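**Wanted: someone to find out why our robot drops gears**

Kurian builds small gearboxes at Brovenora. Since June, one of our assembly cells has had a fault that three of us have failed to fix, and we would like to pay a fourth person to fail better. The post is Fault Investigator, 40 hours a week, for 7 months.

The cell has one job. It picks up a spur gear in two black fingers and carries it to the plate. In 2776 logged cycles it did this very nicely, apart from the times it let go early, or squeezed until the safety stop tripped and everyone went for tea.

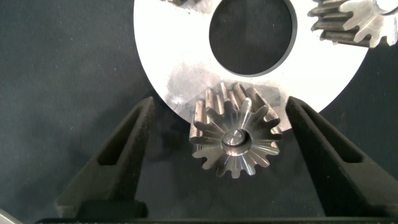
## What we know so far

- The force reading drifts upwards during a shift. Restarting cures it, until it doesn't.
- One dropped gear left the cell and crossed the walkway. It hit a bin. We have since put up a taller guard and moved the bin, which had done nothing wrong.
- Niketti, who supplied the controller, blame the fingers. Limarine, who made the fingers, blame the controller. Both wrote very polite letters.
- Gears wait on the plate or on the dark worktop beside it, and drops have been logged from both.

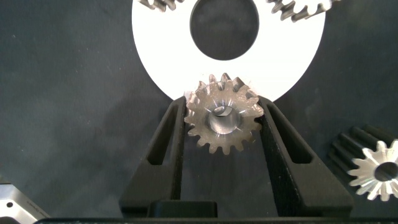

## What you'll do

You'll go through the stop logs, rerun the bad cycles and write down what you find in words the night shift can use. You'll also have the authority to switch the cell off, and we expect you to use it even when Production is looking at you.

## What you'll need

Some years around industrial robots, a working knowledge of lock-off procedures, and all your fingers or a good account of the missing one. A degree is fine.

There is a bonus of £2000 if the fault stays away for a full month after your fix. Nives Monti claimed it once, on day two. She has asked us to mention that she gave it back.

Send a CV and a short note on the worst fault you ever chased to Usha Rai, Cell Safety, Kurian, Brovenora. Visits to the cell can be arranged before you apply, any time after 2 pm. Safety glasses are provided.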